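Skanham Evening College
Course Materials Meeting, Minutes

Present: Monique Lefèvre (chair), Ekow Adjei, Raphaël Cordier, Ysaline Lacroix (minutes)
Apologies: Gilles Millet

1. Minutes of the last meeting

Approved with one correction. Under "Library hours" it should say that the reading room closes early during exam period, not that it is closed. Ysaline will send out the corrected copy.

2. Matters arising

The broken lock on the book cupboard in the Barlow building has been replaced. Keys are at the front desk and have to be signed for. Raphaël asked for one to be kept in the staff room as well. Monique said no, as that was how the last set went missing.

The old anatomy wall charts have still not been collected. Ekow will call the school that asked for them and give them until the end of the month.

3. Textbooks or printed packets

Most of the meeting was spent on this. Students on the health courses are now using printed chapters for a good part of the reading, and the general studies courses want to do the same. Gilles had sent a note ahead of the meeting in favor of packets. He points out that many students use only a few chapters of a book and then cannot sell it back, because the bookstore will not take older editions.

Ekow reported that the packets are popular with his first-year group. Students write on them, which they will not do in a borrowed book, and they can carry the week's reading on the bus. He would like to keep using them for any chapter that is mostly drawings and lists. For the longer reading he still wants the book.

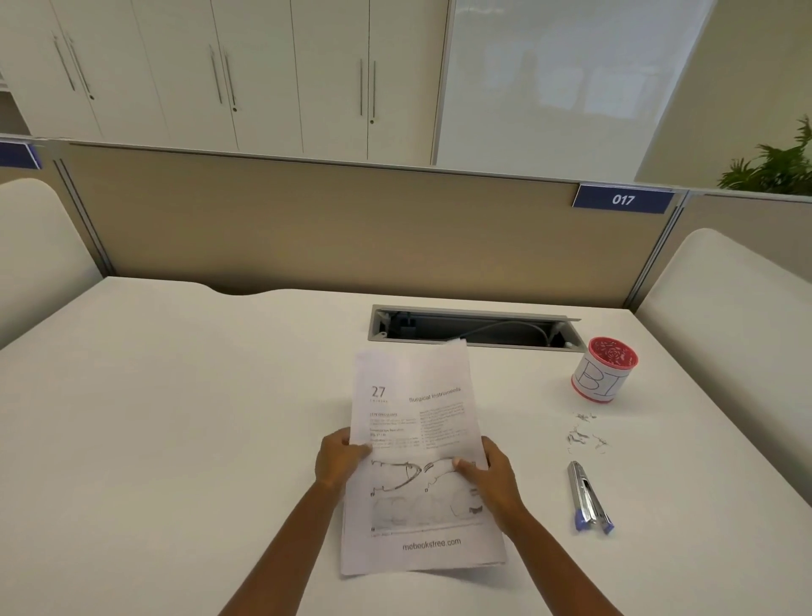 Raphaël said he was not against packets but that loose pages do not last. By the middle of the term his students have lost half of them and are asking for new copies the night before a test. He wants everything stapled at the least, and bound if it runs past one chapter. He also said that small type copies badly on the second-floor machine and that he has had complaints from two students with poor eyesight.

Ysaline asked who pays when a student needs a second copy. At present the department does. It was agreed that the first copy stays free and that a replacement will be charged at the normal copy rate, starting with the next term. Ekow asked for it to be recorded that he does not want students turned away for lack of change.

Monique reminded everyone that permission has to be on file before a chapter is copied for a class. Some older packets have no form attached. Those are not to be handed out again until the form turns up or a new one is signed. The blank forms are in the gray folder by the copier.

Agreed: packets may be used in all departments, stapled, with the course name and the source on a cover sheet. Raphaël will draft the cover sheet.

4. Copier contract

The contract with Rorklow ends in July. They have offered to renew for three years at the current rate, with a newer machine for the second floor. Roussel has also sent a quote of $1,199 for the year, which includes toner but not repairs. Monique thought the two offers could not be compared as they stand. Ysaline will ask both companies for a full price with repairs included.

Raphaël said whichever company is chosen, somebody has to come out the same day when the machine jams. Last term it was down for nine days.

5. Reading room

The new lamps are in. The radiator under the window is still noisy, and students have moved the long table away from it, which blocks the door to the storeroom. Ekow will move it back and put up a sign.

A request from the language department to use the room for conversation practice was turned down. They will be offered room 3 in the Barlow building, which is free most evenings.

6. Returns and overdue books

The overdue list is longer than last term. Reminder letters have gone out to current students. Monique is not sure there is any use in writing to people who have left, and will ask the office what was done in the past. Carried over.

7. Any other business

Ysaline is away for the next meeting. Gilles will be asked to take the minutes.

Raphaël asked if the staff shelf could be cleared, since it is full of outdated catalogs. Agreed. Anything without a name on it will go in the recycling.

Actions

Ysaline: corrected minutes; full quotes from Rorklow and Roussel
Ekow: wall charts; table and sign in the reading room
Raphaël: draft cover sheet; staff shelf
Monique: past practice on overdue books; reply to the language department

The next meeting will be held in the same room. Items for the agenda should go to Monique.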